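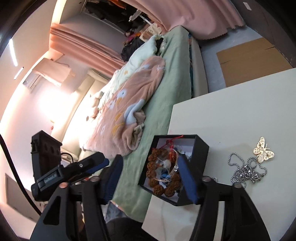

Finger pad comparison, small parts set
Dotska bench notes - August - posted by the Niltow handling group

Carrying on from the pad wear entry. Goal for this round is to settle which pad profile we keep for rigid boxes and which for loose jewelry, before the wrist mount gets redrawn. Same hand-held gripper throughout, blue pads on both fingers. Linkage checked for play before the start and again at the halfway point. No change.

Task list as before: box pick, box carry, box set-down, then single items off a white tabletop. 100 trials on the box tasks, 100 on loose items, plus one repeat where the recorder stopped early. 201 in the log. I left the short clip in and flagged it.

Box tasks first. A pinch on two side walls holds well if the pads land parallel. If one finger goes inside the wall and the other stays outside, the grip is stiffer but the release gets messy, and the box tends to follow the inner pad up on opening. 3 of the box trials were marked bad for that. Squeezing across the full width is slower to line up but lets go clean. I would keep full width as the default and note the other as allowed.

Tilt matters more than I expected. Past a moderate angle the contents slide and the load shifts toward one pad, and the Drirklow controller reads that as slip and tightens. On a thin-walled box this is the wrong response. Slip threshold needs to be a per-object setting. Currently it is one global value in the config and I had to edit it by hand between tasks.

Loose items next. Chain is the worst case, as in the last round. It has no height, so the pad tips touch the table before they close on anything, and the textured face does nothing at the tip where the texture stops short. Beads are fine. Cord is fine. 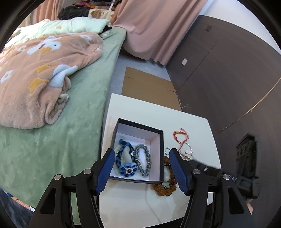
Clearance is the other limit on the loose items. With the fingers fully open the swept area is wide, and whatever is next to the target gets touched on the approach. The carved seed-bead bracelet around the jade disc is the usual example: it ends up partly under the right finger while the target is still the open box. Red string bracelet and the silver chain with the flower charm are close enough to be next. For scoring I want neighbor contact logged as its own field, separate from grasp success. Right now a good pick that drags two other pieces counts the same as a clean one.

Opened width could be capped in software for the small parts. Tried it for 16 trials with the cap set by eye. Approach felt easier, but the box no longer fits between the pads, so it would have to switch with the task. Not enough trials to put a number on.

Camera: the round view keeps both pads visible through the whole stroke, good for labeling contact. Edges are stretched enough that I would not measure anything out there. The Niskanen lens has less bend but loses the pad roots when the fingers are wide. Staying with the current one.

To do:
- per-object slip threshold
- neighbor contact field in the log sheet
- pads with texture carried down to the tip, one pair to start
- rerun chain only, same table height
- check pivot screws again after the rerun

Recent entries
Pad wear after the long run
Controller config: what each value does
Wrist mount, second drawing
Lens swap notes

This site uses cookies to remember your login and display settings. Accept / Manage settings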